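Tidying up for a living
28 Apr 2021

So I've had a few messages asking what my job is these days, and whether the robots have pinched it yet. Short answer, no. Longer answer, grab a cuppa!

When I started at Netar I was on returns. You opened a box, worked out what was in it, put it on the right shelf and did it again, 400 times on a busy shift. My wrists still remember it. Then last August Babak Mazandarani (our ops manager, lovely bloke, terrible at emails) asked if anyone wanted to move across to the new training crew, and three of us put our hands up before he'd finished the sentence.

What we do now is put things away with the grippers, over and over, so the machines can learn from how a person goes about it. Shoes, mostly, this month. You hold a gripper in each hand, line up on the shoe, pick it up and find it a spot in the cabinet. I thought I'd be bored silly by smoko on day one. Instead I went home grumpy that I couldn't pick up a sneaker lying on its side without chasing it across the floor.
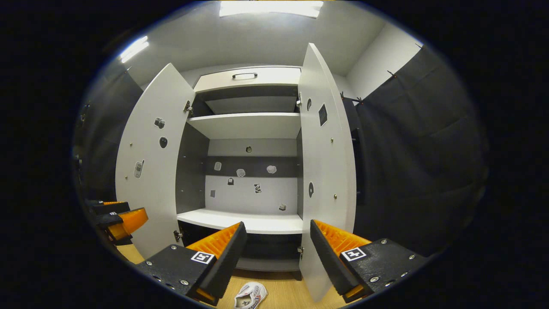
What's changed for the rest of us

The pay went up a bit, which I won't pretend I didn't notice. The bigger change is the pace. On returns the screen told you how far behind you were. Over here Marleny Ríos runs the sessions and she'd sooner have 30 clean goes than 500 sloppy ones, so if you fumble you stop, have a stretch and start again.

It isn't all sunshine, though. Fredy Restrepo is still on the returns floor and he asked me straight out whether I was teaching a machine to do his job. I didn't have a good answer for him. Babak says the plan is to move people across as the work shifts, and I believe he means it – but I'd like to see it in writing, and so would Fredy. Kanchan Rana has put it on the list for our next staff meeting.

Meanwhile my own wardrobe at home is a disgrace. I spend all day putting shoes away and then kick mine off in the hallway. Mum has noticed.

More after the meeting, if there's anything worth telling.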